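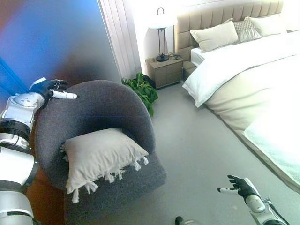

Noémie Maillard reckons the second season of Lumora lost its nerve somewhere after the moon episode, and that's where we got going, before I'd even found a pen. So apologies if the first bit of these minutes is thin.

Film and Telly Circle, minutes, June 2019

Present: Noémie, Florante Mercado, Milagros Villanueva, Danilo Galang, and me (Thongchai Thepsuriya) scribbling.

Last month's minutes: fine by everyone, except that Danilo wants it noted he never called Brilline "a shampoo ad with lasers". He says he called it a perfume ad with lasers. Noted, mate.

Lumora, season two. Noémie's argument was that the first season trusted us to sit with a question (who owns a memory once it's been copied?) and the second just chases people down corridors. Florante loved the corridors! He thinks the pilot was slow and that most of us have forgotten how slow, and he'd happily rewatch the lot to prove it. Milagros was in the middle. She liked the courtroom episode best and thought the music did a lot of heavy lifting in the finale. I said I'd cried at the finale, and got some looks.

We went around on whether the captain's change of heart was earned. Three said no, two said yes, and I won't say who switched sides after the tea came out.

Pilex. Only Milagros and I had finished it. It's 192 minutes long and I felt most of them, though the last 35 are as good as anything I've seen this year, colour and sound and all. Danilo gave up when the ship started talking in verse. Milagros told him the verse is the whole point and he should go back in. He's thinking about it.

The Panganiban retrospective. Florante has been on to the cinema and they'll do us a group booking for the August program if we take 12 seats. We're five, so please ask your friends, cousins, whoever. They're showing the restored print of the early robot picture, which I've only ever seen on a worn-out tape with the ending missing. The hall holds 88 and Florante says it does fill up. Names to him before next meeting.

Money. Still enough in the tin for biscuits. Noémie asked if we could get nicer biscuits. Agreed.

Next time: we're watching the Brilline director's cut at home beforehand, all of it, Danilo. Noémie will open the discussion and Milagros is bringing her copy of the novel to lend out (I've got my hand up first).

Finished late, as usual. Florante still has my umbrella.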